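Callendale Work Surface, Matte White
Item 1385
Made by Bamex for the Junditside bench range

The Callendale is a flat, matte white worktop for packing rooms, copy rooms and light assembly. It is sold as a top only and fits all Junditside leg frames. Supplied with fixings, one hex key and a printed drilling guide.

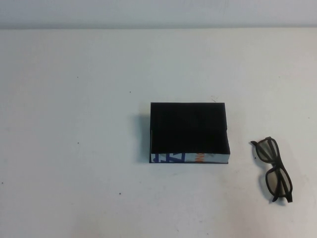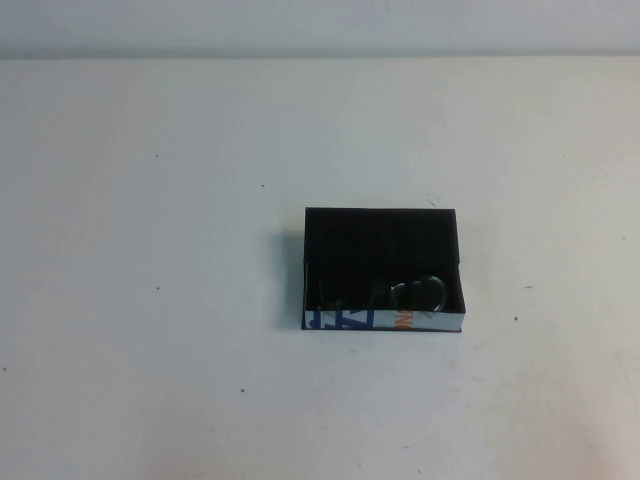
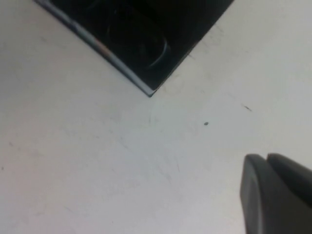

Surface and finish

The top face has a low-gloss coating that cuts glare from overhead lighting. Pencil, toner and most water-based inks wipe off with a damp cloth. Black rubber feet and unglazed ceramic can leave gray scuffs — use a melamine sponge with light pressure, then rinse. Do not use acetone, scouring powder or steel wool. Solvent damage is not covered by the warranty.

Dimensions and load

Width: 1000 mm
Depth: 582 mm
Frame fixing points: 9
Edge: square, sealed on all sides
Load: see the rating plate on the leg frame. The frame sets the limit in every case.

Fitting

Lay the top face down on a blanket. Center the frame over the pilot holes and start every screw by hand before tightening any of them. Tighten from the middle outward. Power drivers should be set to the lowest clutch setting. If the top is to stand against a wall, leave a small gap at the rear for cables.

Tops made before the January change have a different hole pattern and need the Jaramillo adapter plate, sold separately. The older pattern can be identified by the missing center hole.

Storage

Store flat and indoors. Tops left leaning on one edge may bow, and a bowed top will rock on the frame after fitting.

Ordering

Sold singly. Returns are accepted in the original carton with the corner guards in place. For cut-to-size work or extra cable holes, send a marked drawing to Crescencio Ochoa at the trade desk — cut tops cannot be returned.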